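Two hands, 245 tries, one sore shoulder

I've been meaning to write up my summer side gig for weeks and I keep putting it off, mostly because when I get home my arms feel like noodles and typing is the last thing I want to do. But it's Tuesday, it's raining, the cat is asleep on my good chair, so let's go.

If you're new to the blog: since the start of July I've been going in three days a week to a little workshop on the edge of Cosirville to teach robots to do chores. I know how that sounds. My mother tells people I'm a programmer now, and I have stopped correcting her. I don't write a line of code. I hold a gripper in each hand and I do ordinary stuff with them, slowly, again and again, and somebody else feeds all of that into a computer so that a machine can try to copy me later.

The project is called Nemus. I came to it from seven years of frosting cakes, and I think that's why they took me, because the interview was basically "are you patient and do you have steady hands." Yes to the second. The first depends on the day!

So, the grippers. They're like a fat pair of tongs with a handle, and each one has a square black and white marker on it so the software can work out where it is and which way it's tilted. You squeeze, the fingers close. You let go, they open. Easy, right? I thought so too, and then I spent my whole first morning chasing a plastic cup across a table like it owed me money. You lose all the feeling in your fingertips. You don't realize how much you know about a cup from just touching it (how thin it is, if it's about to slide) until there's a pair of gray fingers between you and it. 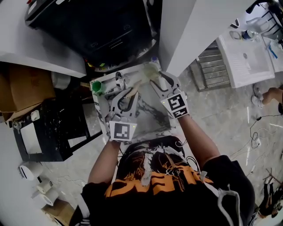

The other thing that took me forever was learning to slow down without freezing. If I rush, the motion gets jerky and the take is no good. If I stop and think with my hands in the air, that gets recorded too, and then you've taught a robot to hover. One of the engineers told me to imagine I was showing a toddler, which helped a bit. What helped more was humming. I've got one song that's exactly the right speed and I'm not telling you which one, it's embarrassing.

We work from a list. Pick up the thing, put it in the other thing, move it from left to right, hand it over from one gripper to the other in midair (I hate that one). Last week's goal was 100 good takes on one task and it took me 245 tries to get there, and I was pretty proud of that until I heard the person before me did it in fewer. Fine. I bet she can't pipe a rose.

Small, light things are the worst by far. Give me a cup any day. A cup at least stays where you put it, most of the time, and you can see the edge you're aiming for. With anything flimsy, you come down a hair too high and you close on nothing, or a hair too low and you bump the table and have to start over.

I did get to see some of it played back on the actual robot, over at the Prorumholm building where they keep the big arms. I wasn't ready for how weird that was! It reached for the cup with this little dip of the wrist, and I went, oh no, that's mine. I do that. I've apparently been doing it my entire life and now a machine does it too. It also missed the cup the first 11 times, so I'm not worried about my job yet.

Practical notes, since a couple of you asked in the comments. Wear short sleeves, or push them way up. Eat before you go in. Take the break every 15 minutes even when you're on a roll, I skipped mine all of one afternoon and couldn't lift a saucepan that night. And stretch your thumbs, not just your wrists.

I'm signed up through the end of the summer, and after that they may want people for a kitchen set. Dishes, lids, that kind of thing. I've already asked if there's any chance of cake. They said they'd think about it.

Next post will be back to the garden, I promise. The tomatoes are out of control.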